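Home | Newsroom | Products | Service | Careers

Brodutton opens its maintenance notes for the Woniler two-arm cell

BRODUTTON, May. Flullisine is publishing the complete setup and upkeep routine for Woniler, its tabletop cell with two robot arms, and we could not be happier to get it out the door! The notes cover everything our Brodutton workshop does to keep a cell running well, from bolting down the bases to chasing a stiff wrist joint, and they are free to read and copy.

Woniler spends its days on small household jobs, such as putting pocket tissue packs into a plastic basket. Packs are light and slippery and they wrinkle when squeezed, so a cell that has drifted even a little starts to fumble them. The routine grew out of that one job.

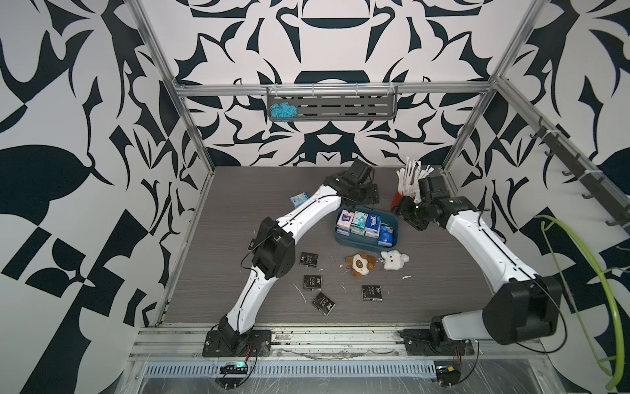 Yichen Kang would put the base bolts ahead of everything else in the notes, and has argued for years that most so-called software faults are a mount that has worked itself slightly loose. The bolts are now page one. Both arms share a single front rail, and each base is checked with the power off, then again after the arms have run for 60 minutes.

Cables come next. The thin cable that follows each arm needs enough slack at the elbow to let the joint turn through its full travel, but a loop that hangs too wide will catch on things (ask us how we know). The notes give a slow sweep to run before the first job of the day, with one person watching the cable and another on the stop button.

Then the grippers. Fingers are wiped with a dry cloth, opened and closed 200 times, and checked for play by hand. The wrist camera is cleaned at the same time and its view compared with a saved picture of the fingertips. If the fingers have shifted in that view, the camera mount gets looked at before anybody touches the calibration.
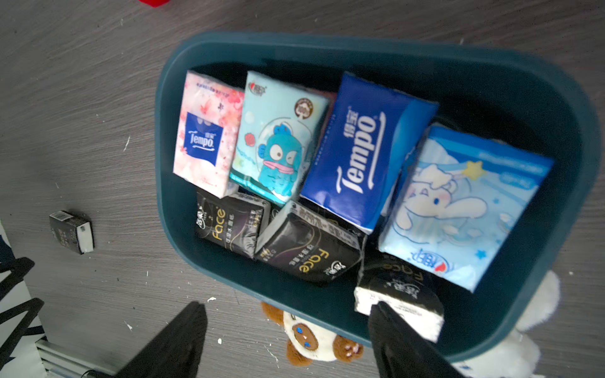

A pack gripped near its end tells you a lot about finger alignment. If one finger arrives early, the pack twists, and the notes explain how to find the early finger and bring it back in line. Scraps on the floor panel get brushed away between long runs, soft toys and loose packs included in the tidy-up.

The longer service falls due at 3000 hours and takes the two of us most of a morning, with plenty of coffee.
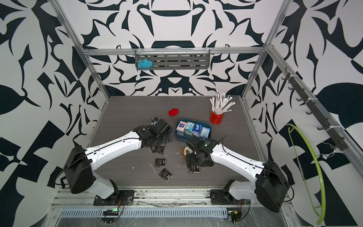

By the Flullisine workshop desk, Brodutton

Stelmakh, our spare parts store, now stocks a matching service kit with base bolts, finger pads, cable clips and a replacement lead for the small boards at the front rail. The kit holds enough for 6 routine checks. Cells already in use can follow the same notes, and no new parts are needed to begin.

We have also rewritten the section on swapping an arm. The old version assumed you had done it before, which was unfair on new owners. The new one starts with where to park both arms, says which connector to pull first and ends with the check we like best: sending the two grippers in toward the basket at low speed, one after the other, and watching the gap.

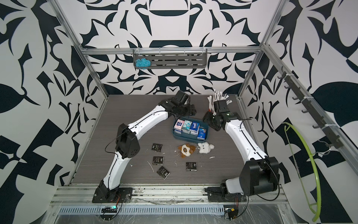
Owners who find a step that is wrong or hard to follow are warmly invited to write in. Several of the best fixes in this edition came from people who run their cell every day, and we would love more of them. The notes will be updated whenever the workshop changes its own practice.

Printed copies can be requested from the service desk.

Recent items
- Choosing finger pads for thin plastic wrap
- Stelmakh parts store: new opening hours
- Woniler wrist camera cleaning guide

Contact the newsroom | Copyright Flullisine | Back to top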